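Why Do Some Things Shine?
by Balakrishnan Bangera

Have you ever made a silly face at yourself in the back of a spoon? I have, many times, and I'm a grown-up with gray hair. My daughter Rana used to do it at breakfast until her cereal turned to mush. One morning she put the spoon down and asked me why she could see herself in it but not in the tablecloth, and I'm afraid my answer lasted all the way to the school bus.

So let's start with light. Light comes from the sun, or a lamp, or a candle, and it zips along in straight lines until it bumps into something. Some of it gets soaked up, and some of it bounces off again. The bit that bounces into your eyes is what lets you see the thing it bumped into. No bounce, no seeing!

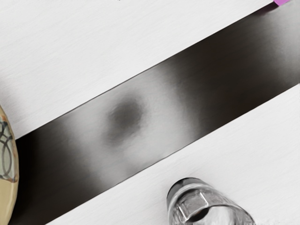
Now, the way light bounces depends a lot on how smooth a thing is. Think about rolling a rubber ball at a flat wall. You can guess pretty well where it will go next. If you rolled a whole bucket of balls at that wall, side by side, they would all come back side by side too, in the same neat order. Light does the same on a very smooth surface, and because it stays in order, it can carry a picture along with it. We call that a reflection.

Now roll your bucket of balls at a pile of rocks instead (please don't really, your neighbors will complain). They fly off every which way. A tablecloth is like that for light, and so is a brick, and so is a woolly sock. They may feel soft or flat enough to your fingers, but to a beam of light they are all hills and valleys. The light still gets to your eyes, so you can see the sock just fine, but any picture it was carrying has been scrambled up.
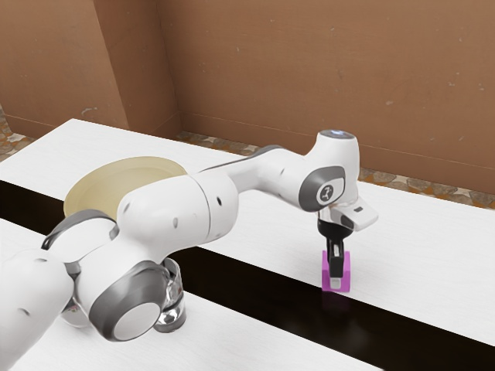
Plenty of things live somewhere in between. An apple from the Skostley orchard, where we go every October, won't show you your face, but give it a good rub on your sweater and you'll find a bright patch where the light bounces best. Artists know all about those patches and call them highlights. If you wanted to draw the glossy white arm over the table, with its rounded parts, you'd need highlights to make it look smooth, and you could leave them off the plain brown wall altogether. Try it with crayons. Leave a little spot of bare paper on a red ball and see how shiny it gets.

You can do one more experiment with a piece of kitchen foil. Tear off 2 squares, and ask a grown-up first if the roll is nearly finished, as ours always is. Keep one square as flat as you can. Crumple the other into a ball, then gently open it out again. Look into both. It's the same foil and the same light, so what changed?

Rana still has her crumpled square, by the way. It's stuck to the fridge.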